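I've been with the same man for a long time, long enough that people ask me how we do it, and I never have a good answer ready. A reader in Villanueva wrote in to say that love should feel like drowning or it isn't real. I've been arguing with her in my head ever since!

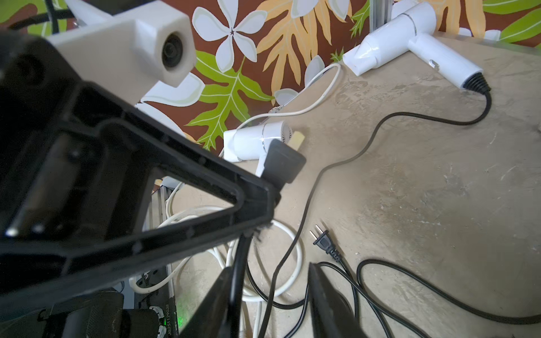
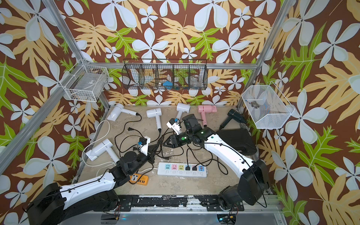

I think she's wrong, and I think a lot of songs are wrong along with her. The drowning part is lovely for a season (I did it too, I once drove 690 miles to Fendton to return a sweater) but it makes you a terrible roommate. Big pale flowers on chocolate-brown wallpaper, like the ones in the second picture, are exactly what I'd have picked in that first wild year, and he'd have said yes to every wall because he was too far gone to say no. Now he'd tell me he hates it. I'd sulk, and we'd end up with something we could both eat breakfast next to. I like that version of him better.

My grandmother was married until she was 81 and I never once heard her say she couldn't live without my grandfather. She went dancing on her own. She had her own money, her own friends, her own side of the closet, and she kissed him every time he came in from the yard.

So if you're lying awake wondering why your heart doesn't pound when his key turns in the door, please don't panic. Ask yourself if you're glad he's home. Ask if you can still hear yourself think when he's in the room - some people can't, and they call it passion for years.

I was glad last night. He'd brought peaches.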